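Unit 5: Storage of Small Items in a Shared Workroom
Handout 2 – open shelving, bins and tabletops
Prepared by Nesma Chraibi. Revised Jun 23, 2020.

5.1 Scope
These notes cover items light enough to lift with one hand: tape, handheld fans, decorations, bags. Furniture and floor equipment are treated in Unit 6.

5.2 Classes of item
Class A – in use daily. Stored between hip and shoulder height, no lid.
Class B – in use weekly. Lidded box, label on the short side.
Class C – seasonal or decorative, including artificial flowers. Upper shelf, lidded box. The December stock is Class C all year.

5.3 Shelf loading
Heavy cases go on the lower tiers. Matching boxes are set in one row with the lids level. In the Trornside exercise the maximum load per tier is 80 lb; use this value in Problem 3. Hooks on a shelf front may carry soft items only, and their load counts toward the tier they hang from.

5.4 Table and seating
A worktable is cleared to the bare surface before sorting starts. Chairs are not storage. An item left on a seat is recorded as unplaced, even if its class is known.

5.5 Terms
Home: the assigned location of an item.
Drift: the distance between an item and its home at the end of a session.
Return rate: items at home divided by items issued.

Problem 4 (S. Kettani): assign a class and a home to the fan, the roll of tape and each group of flowers. 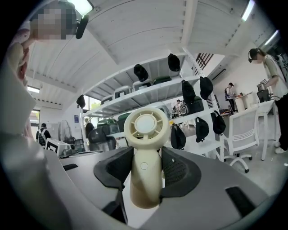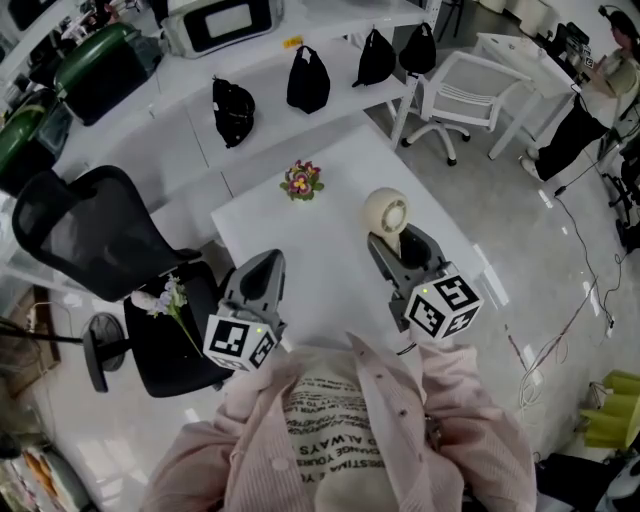

Fig. 5.2. Handheld fan, with shelving behind (first); worktable and chair with artificial flowers (second).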